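HOME FOOD PRESERVATION, WEEK 2
Salt, Vegetables and Time: Notes on Lacto-Fermentation
Catinca Oprea, Studton Evening Classes
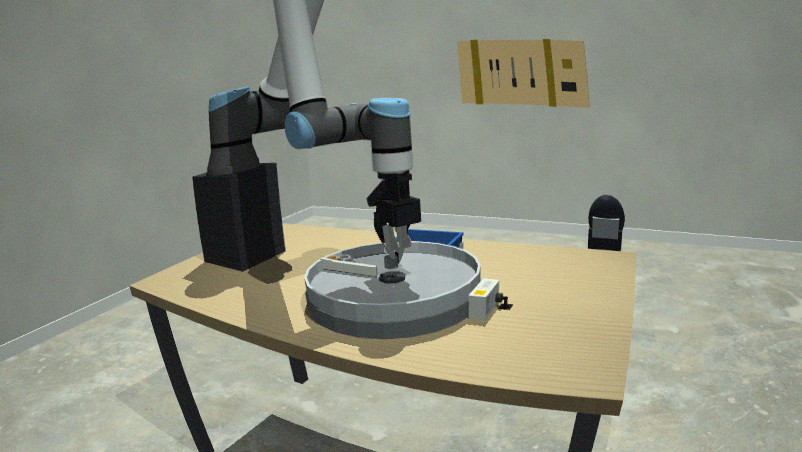
Last week we got as far as the big question, which was how a cabbage that goes slimy in the fridge drawer can sit in a crock for months and come out better than it went in. Tonight is the answer, and I have been looking forward to it since the class list went up!

The short version is acid. Cabbage leaves carry all kinds of microbes from the field. Most of them want oxygen, or can't stand much salt, or give up when things turn sour. Lactic acid bacteria are happy with all three conditions, so we set things up to suit them and let them get on with it. They eat the sugars in the vegetable and give off lactic acid, and the acid keeps the spoilers out.

1. Salt

Weigh it. I know I said this in week 1 and I will say it in week 3 too. A tablespoon of flaky salt and a tablespoon of fine salt are very different amounts, and the recipe only works if you know which one you have. For shredded cabbage we use 2 percent of the weight of the trimmed vegetable, meaning 20 grams of salt for every kilogram of cabbage.

Worked sum from the board: one medium head, trimmed and cored, came to 1,500 grams. 1,500 x 0.02 = 30 grams of salt. If your head is bigger or smaller, run the same sum again.

Salt does several jobs at once. It pulls water out of the cut leaves (that's your brine, no extra water needed if the cabbage is fresh), it slows down the microbes we don't want, and it helps keep the crunch. Plain sea salt or pickling salt is fine. Iodized table salt usually works too, though the anti-caking agents can make the brine cloudy.

2. Keeping the air out

Everything stays under the brine. Everything! A shred of cabbage floating on top is where mold gets started. Use a whole outer leaf as a lid, then a weight on top of that — a small glass jar filled with water will do, or the stone ones if you've caught the bug and want to spend money.

The bacteria give off carbon dioxide, especially in the first few days, so a tightly closed jar builds up pressure. Open it a crack once a day over the sink. Leave a couple of inches of space at the top when you pack it, and stand the jar on a plate.

3. What is going on in there

This is my favorite part of the whole course, so forgive me if I go on. A crock of sauerkraut is a relay race. The first runners are mostly Leuconostoc, which don't mind a little oxygen and make a lot of gas (those are your bubbles). They sour the brine, and as it gets too sour for them they fade. Then come the tougher ones, including what older books call Lactobacillus plantarum, which push the acid further and finish the job. You never added a thing. They were on the leaves the whole time.

You can taste the handover. Try a forkful on day 3, then another at the end of the first week, then one a week after that. Early on it is salty and a bit raw. Later the salt seems to step back, and the sourness gets rounder and deeper. Write down what you taste, even if it is only "like radishes" or "not yet."

4. Temperature

Aim for 64 to 70 degrees Fahrenheit. Cooler is slower and, to my mind, tastes better. Much warmer and the early runners get hurried off the track, and the cabbage can go soft. A closet on an inside wall is often steadier than the kitchen counter.

5. When to worry

Cloudy brine: normal.
White sediment at the bottom: normal.
A thin, flat white film on top: probably kahm yeast. Skim it off, check that everything is still submerged, carry on.
Fuzzy growth in any color: throw the batch out.
Slimy texture or a rotten smell: throw it out, and don't taste it first.

Sour, funky and cabbagey are all good smells. If you have pH strips, you want to see the finished kraut well under 4.6.

For next time

Start one jar at home before our next meeting, plain cabbage and salt, no caraway yet. I'd like everyone to know what the basic one tastes like before we start adding things. Bring your notes, and bring the jar if you can carry it upright.

Please read the brine chapter in the Isstead booklet. The part on whole cucumbers can wait until April, when we do pickles that need a brine mixed separately, at a different strength.

A question from the break: can you use red cabbage? Yes, and please do! It is a little tougher, so massage the salt in for longer. The color shifts toward a bright pink as the acid builds — red cabbage juice is a natural acid indicator, so you get to watch the chemistry through the glass.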